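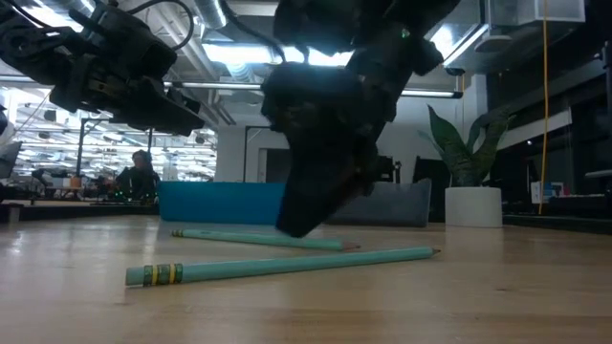
Bukine, o el arte de guardar lo que suena

Una nave a las afueras de Ekby. Siete salas, dos sin calefacción. Dentro, Bukine, el colectivo que lleva tres años grabando sonidos domésticos y devolviéndolos en forma de instalación: grifos, persianas, el motor de una nevera vieja. Se entra sin folleto. Mejor así.

La exposición se llama Siltov y ocupa casi todo el edificio. El título no quiere decir nada, según el texto de la entrada; salió de una errata en un presupuesto. Cinco altavoces en la primera sala, a la altura de la rodilla. Hay que agacharse. La gente mayor se queja, y con razón, aunque la pieza gana mucho desde abajo — se oye una escalera, pasos de alguien que sube y no llega.

De lo visual, poco. Unas telas grises colgadas del techo, bancos bajos, una estantería con 1588 casetes etiquetadas a mano. Se pueden pedir. Yo pedí tres: una cocina de agosto, una siesta, lluvia sobre uralita. La segunda estaba en blanco o casi. Me quedé hasta el final por si acaso.

La sala grande es otra cosa. Catorce minutos de máquina de coser, a oscuras, con un volumen que molesta. Aquí el colectivo se pone solemne y pierde. Lo mismo le pasaba a su pieza anterior, la que enseñaron en la galería Sveinbjörnsson: mucha penumbra, mucho grave, y al salir uno no recordaba gran cosa. Les sienta mejor lo pequeño.

Los archivos sonoros se han vuelto costumbre en el arte contemporaneo y a veces cansan. Cartelas largas, teoría prestada, auriculares que no funcionan. Bukine esquiva casi todo eso. Las cartelas tienen una línea, a veces dos: lugar, hora, quién estaba en casa. La de la lluvia dice solo «madre, hermano, perro».

Arriba, en el altillo, la mejor pieza. Un teléfono fijo que suena cada siete minutos. Se descuelga y una voz lee listas de la compra. De los que esperaban conmigo, casi todos colgaban enseguida, un poco avergonzados. Una chica se quedó y apuntó algo en la mano.

Hay catálogo, caro y mal encuadernado, con un disco que repite parte de lo que se oye en el altillo. La cafetería cierra antes que las salas, conviene saverlo. Entrada libre los primeros días, luego no queda claro.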